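# CE1 : comment faire comprendre les dizaines et les centaines sans y passer l'année ?

**Mansa Abugri** - posté le 20/11/18

Bonjour à tous ! J'ai une classe de CE1 cette année (ma première, je viens de maternelle) et je cale sur la numération. Mes élèves récitent la suite jusqu'à 200 sans broncher, mais si je demande combien il y a de dizaines dans 135, la moitié me répond « trois ». Je comprends bien d'où ça vient, ils lisent le chiffre et basta... J'ai essayé le tableau de numération du fichier Danberg et c'est pire, ils remplissent les colonnes comme un coloriage.

Est-ce que vous repassez par du matériel ? Si oui, lequel, et combien de temps ? Je n'ai que des cubes dépareillés et un budget ridicule.

---

**Kwadwo Ansah**

Salut Mansa, j'ai eu exactement le même souci à l'école de Jindmont. Ce qui a débloqué les miens, c'est de faire des paquets pour de vrai. Je donne à chaque binôme un gros tas de bâtonnets (il m'en faut près de 100 par groupe, achetés en vrac) et des élastiques, et la consigne tient en une phrase : « que je puisse savoir combien il y en a sans compter un par un ». Je ne dis surtout pas « dizaine » le premier jour. Certains font des paquets de cinq, d'autres de dix, on compare et ça discute sec !

Ensuite je passe aux commandes. Un élève est le marchand, l'autre vient avec un bon où il y a écrit 90, et le marchand n'a le droit de livrer que des paquets entiers. Puis on monte à 135, et c'est là qu'ils voient qu'il faut treize paquets et cinq bâtonnets tout seuls - le fameux « trois » disparaît assez vite.

Je garde le tableau pour la fin, une fois que les paquets sont bien installés. Chez moi c'était en avril, mais je m'y étais pris tard.
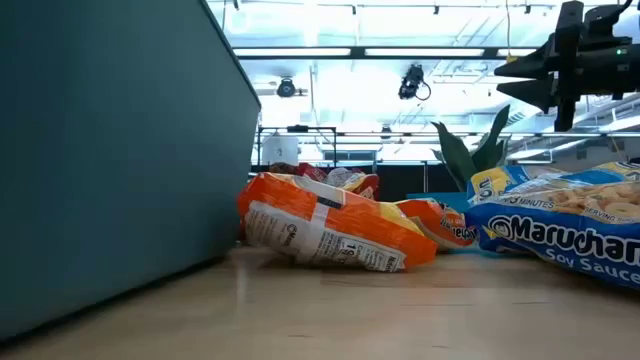
*Un paquet orange un peu froissé, sur la table.*

---

**manzano**

Pareil, matériel. Nous on a la boîte Dillar, pas mal mais les barres cassent. Évite le fichier Danberg en début d'année.

---

**lucie_ce1**

Je plussoie les paquets, par contre fais-leur aussi DÉFAIRE une dizaine de temps en temps, sinon tu le paieras à la soustraction. Et cinq minutes tous les matins, ça marche mieux chez moi qu'une grande séance par semaine.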